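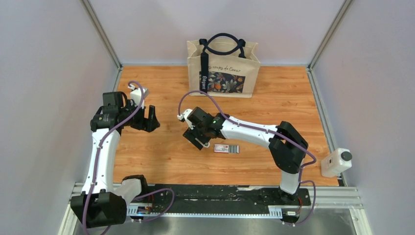
Warenbridge Community Workshop
Home | Tips | Tool Booking | Safety | Contact

Tips for Members Building a Two-Arm Bench Cell
20th January
By Geeta Kaushik

Members who intend to build a bench cell with two arms on a shared rail are advised to settle the cable routes before any program is written. Most of the faults reported to the workshop desk in the past year were cable faults. A camera lead should leave its bracket in a generous loop and then follow the arm down to the base, as the purple cables do on this build, so that the wrist can turn without pulling on the plug. The loop should be checked by hand at both ends of travel, with the power off. Fasten the lead at the base first and work upward.

Floor and walls. A floor panel with visible grain is pleasant to look at, but strong grain can confuse simple vision software. Test the camera on the actual panel before the trim is fixed. Pale, plain walls are recommended on the sides and at the back. Wipe them with a barely damp cloth; spray cleaners should not be used inside the cell.

The rail. Brush the toothed rack with a dry nylon brush every 7 days when the cell is in regular use. Sawdust from the Zeder planer travels farther than members expect – it has been found in racks at the other end of the building. Grease is to be applied sparingly. The Seketti rail kit held in the store cupboard has completed about 3,000 passes and is still sound.

Practice objects. Begin with one small, flat item placed directly under a gripper, such as a blister pack or a strip of gum. Flat packs are harder to lift than they look, and they show at once whether the fingertips meet squarely. Soft items, including canvas bags with rope handles, should be attempted later. Bottles must be capped and free of solvent.

Small boards. Electronic boards mounted at the front of the rail are easily knocked by sleeves and tool rolls. Leave enough slack for the board to be lifted out, and label both ends of every wire. Masking tape is acceptable during the build. Printed labels are required before the cell is left in the shared room overnight.

Records. Each cell has a page in the Singhal binder beside the drill press. Enter the date, the change made and your initials. Spare gripper screws are kept in drawer 691 and should be signed for in the same binder.

Questions about bench space should be sent to the workshop desk.

Contact the Workshop Desk | © Warenbridge Community Workshop | Back to top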